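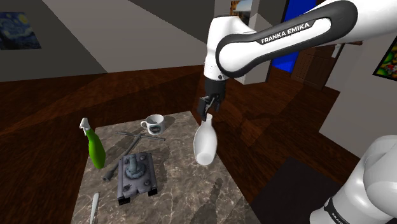

A plain white vase with a slender neck.

Every house should have one vase that gets used. I mean used the way a kettle is used: rinsed, filled, knocked about a bit and put back on the table before the week is out. Most of us own three or four and keep them on top of the wardrobe for the day someone turns up with a bouquet. What a waste!

I came to this through my neighbour Sheila Lambert, who has never to my knowledge bought a flower. She puts in whatever the garden and the lane will give her. In May it's cow parsley, which drops white dust all over the butter dish and looks glorious doing it. By now it's rosehips, the last of the marjoram, and one dahlia with an earwig in it. In January I have seen her put out a bare hazel twig, with the catkins shut tight, and I thought about that twig all the way home.

So for a year I copied her. Something from outdoors on the kitchen table, all 365 days of it, and I only cheated on 2 of them (shop tulips, both times, and I had flu). I can't recommend it enough. You start looking at hedges! You find out that ivy flowers, and that it does so in autumn when the bees are desperate for it. You learn that bramble leaves go a wonderful dark red on the side that faces the sun, and that willowherb will be all over your floor by teatime.

People tell me they haven't the eye for arranging, and I want to take them by the shoulders. A narrow neck does the arranging. It will hold one stem, or three thin ones, and they lean where they like. Big glass cylinders are the trouble – they need 12 roses and a lot of greenery before they look like anything, and then you're back to spending money and waiting for birthdays.

My friend Nimal Ekanayake disagrees with nearly all of this. He says cut stems are a sad business and that a geranium on the sill gives more pleasure for longer. He may be right about longer. But a geranium sits there being a geranium from spring until the frost, and I stop seeing it after a week. The twig changes. It opens, or drops, or goes brown at the tips, and then you have to put your boots on and find another.

Do leave the wild things that are scarce, and ask before you snip over someone's wall. Lionel Dobson at number nine has let me have his old man's beard every year since I plucked up the nerve to knock, and this morning he added a bag of windfalls, so tonight it's seedheads on the table and crumble after.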